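Speaker notes: Small storage in small apartments
Talk for the tenants' evening, April
Speaker: Odair Lacerda

Start
Good evening, and thank you for coming. Wait until the people in the back have found chairs. Say that questions are welcome during the talk, I do not mind to be interrupted.

My name is Odair. For the Remar housing office I visit apartments before the new tenants move in, and again when they have lived there for one winter. Tonight I speak only about the entrance, the first two meters behind the door.

Slide 1: The hall in numbers
Our standard hall in the Kisach building is 100 cm wide. A normal shoe cabinet is 35 cm deep. Let them do the subtraction themselves. With a stroller it is already impossible to pass.

In the survey we sent 400 forms and got 384 back, which is a very good result (thank the building managers, especially Volodymyr Yurchenko, who went from door to door). The most common complaint was shoes on the floor. Heating was only second.

Slide 2: Open or closed
Many tenants ask me for cabinets with doors. A door needs free space in front of it, and in a narrow hall this space belongs to the person who is walking. Open compartments are easier to use with full hands. Children also use them more willingly, my own two included.

The weak side is dust. Also, you see everything. If this disturbs you, hang a short curtain on a rod. Show the fabric sample now, pass it to the first row. 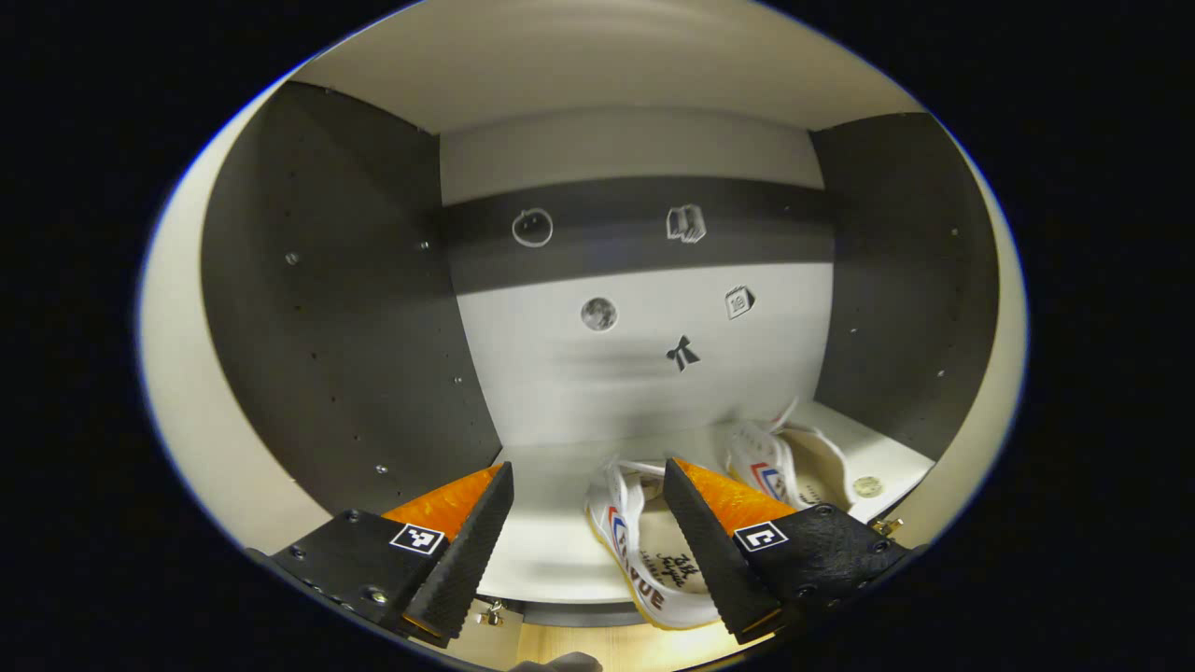 Slide 3. White sneakers in an open compartment with dark side panels.

Give them a moment to look. Then speak about the size of a compartment. For low shoes, 15 cm of height is enough. Boots want 40 cm or more, so I recommend one tall place at the end of the row. Please measure your largest pair before you buy anything. I forgot to do this in my first apartment, and my winter boots lived on the balcony.

Slide 4: Fixing to the wall
Keep this part slow. The walls in Kisach are concrete and the walls in Verberg are plasterboard, and the same plug does not work in both. Tenants may drill up to 60 mm deep without asking. For a deeper hole, write to the office first.

If somebody asks about money: the office does not pay for furniture. It lends the drill and the level for free, for one weekend.

Slide 5: Wet shoes
Tray with a raised edge, on the lowest level. Newspaper inside the shoes, changed in the evening. Do not put leather on the radiator. Mrs. Kravets from the second floor will probably disagree with me, let her speak, she repaired shoes for many years.

Questions until 8:30. The forms for borrowing tools are on the table by the exit.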